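Cutus parallel gripper, spare finger set and jam-stop update

Since February we've had 41 reports of the same fault: the jaws close on the lip of a cabinet door, the door binds, and the arm keeps pulling! Ten units ended up with a bent finger. The culprit was a force limit that reset itself after every restart, and we're so pleased to have found it.

Update 37 holds the limit through a power cut and opens the jaws as soon as a pull stalls. Please fit it before you run any door or drawer task, in simulation too (the Londlow kitchen model has the same bug).

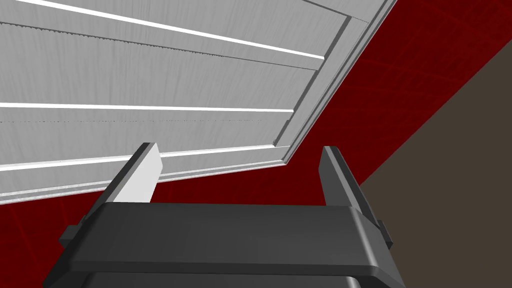 Bent fingers are swapped free, in pairs. Order code 193.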